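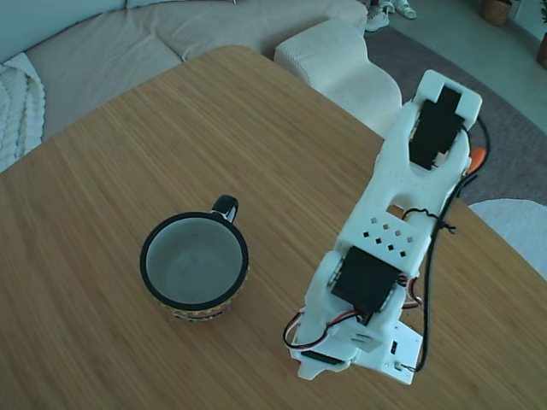
4. What passengers do with a free afternoon

4.1 Getting on the coach

I should say how I came to be on the coaches in the first place, as it shaped nearly everything in this section. Chaudhry, the operator, runs escorted tours out of Wosgate from spring through to the end of October, and they let me ride along on 22 departures as long as I paid for my own dinners and didn't take a window seat. I broke the second rule twice (both times on the early start, when the back row was empty and the driver said he didn't mind). Most of the tours went to Drullamow, on the coast, with four nights in one hotel, two full-day excursions and one afternoon left blank in the itinerary.

That blank afternoon is what I'm interested in. The brochure calls it "time at leisure", and passengers called it all sorts of things: the free day, the afternoon off, "our bit". Earlier work on package touring, the older studies especially, tends to treat it as a gap between the proper activities, and I went in thinking much the same. My first set of field notes has almost nothing for those hours. I'd gone for a nap.

Yusri Sinaga, who coded the diaries with me, was the one who spotted the hole. The diaries were little stapled booklets handed out on the first morning, with a page for each part of each day, and we got 658 of them back in a state we could read. When Yusri laid the pages side by side, the free afternoon was by some distance the most written-on page in the booklet. People who had given a whole castle three words filled both sides about a walk to find stamps! I went back through my own notes feeling rather sheepish, and from then on I stayed awake.

4.2 Planned and unplanned hours

We had expected the afternoons to split neatly into those who booked the optional extra (a boat trip, on most departures) and those who wandered. They didn't split like that at all. Plenty of boat-trip people wrote far more about the hour before the boat than about the boat, and several wanderers had the whole thing timetabled down to which bench. One couple had looked up the bus to the next village before they left home, copied out the return times on a card and then spent the afternoon in a garden centre beside the bus stop. They gave it top marks.

What the diaries had in common was a strong sense of having chosen. I don't want to push that too hard, as the booklet asked "What did you decide to do?" and you could fairly say we put the idea of deciding into people's heads. In the August departures we changed the wording to "What did you do?" and the talk of choosing carried on much as before, though those groups were also a bit younger and the weather was better, so I'd treat the comparison gently.

4.3 Sitting down

The other thing that surprised me was how much of the afternoon was spent sitting down with something hot. I'd thought of tea stops as a driver's matter, tied up with hours and toilets. For passengers they were a good part of the holiday, and they were described with real care: who found the café, who had been there on a previous tour, whether the scones were warm, whether you got a pot or had to make do with a bag on a string. Cups and mugs turn up over and over in the diaries (Figure 1), sometimes as things to drink from and sometimes as things to take home. A mug was the present of choice for neighbours who had fed the cat.

Kyung-tae Ban's interviews with the hotel staff back this up from the other side. The lounge at the Drullamow hotel was busier on the free afternoon than on either evening with entertainment, and the bar manager had quietly started putting an extra person on. Head office didn't know about it. She had worked it out for herself after one wet spring when they ran out of milk.

4.4 The app

Chaudhry were trying out Findo at the time, a phone app that suggests things to do within walking distance, and they hoped it would liven up the blank afternoon. The trial covered more than 3,000 passengers across the season, well beyond the tours I rode on, and I only have the operator's short summary of it, so I'll stick to what I saw. On my departures people did open it, usually on the coach and usually in pairs, and then used it mainly to check when things shut. Several liked the map. A few told me they'd felt nagged, and one woman turned her phone face down on the tablecloth and asked me what I would do with the afternoon instead. (I said the harbour. She went to the harbour and reported back that it was shut for dredging.)

We had a target of 100 follow-up calls with app users, and we reached it, but the calls were made some weeks after people got home and by then the app had more or less dropped out of the story. They remembered the café. They remembered the couple from the next table, often by name, and a fair number had already booked to travel with them again. I come back to those rebookings in Section 5, where the season's sales records give us something firmer to set the diaries against.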